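Arboleda Residence Opens Short-Stay Rooms for Families of Patients

The Mostus Housing Trust has confirmed that the Arboleda residence will begin accepting guests in December. The residence stands next to the Flivska regional hospital and is intended for relatives of patients who live too far away to travel home each evening.
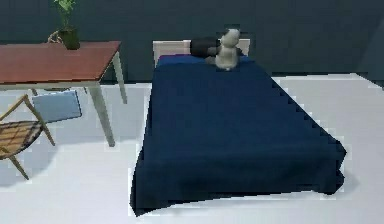
Stays will be offered for up to 5 nights at a time and may be extended when the hospital confirms that treatment is continuing. Requests are to be made through the hospital's family services desk, which will forward them to the Trust on the same working day. Families with children under school age will be given priority during the first 3 months.

The Trust received more than 200 written comments on its original proposal. Many asked for a later check-in time, and the front desk will now remain open until 10 p.m. Others raised the matter of parking. An agreement with the neighboring Brarska transit lot will allow guests to leave one vehicle per family at no charge.

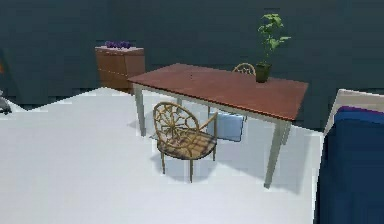

Meals are not included in the stay, and guests may bring their own food or use the hospital cafeteria at the visitor rate. The Trust has asked that cooking end by 9 p.m. out of respect for those who sleep early. Dining space is furnished simply, with a wooden table and a potted plant set against dark walls. Guests are expected to clear the table after use and to take leftover food with them on departure.

A review of the service will be presented to the Trust's board after the first 3 months of operation. Rates for the following year will be set at that meeting.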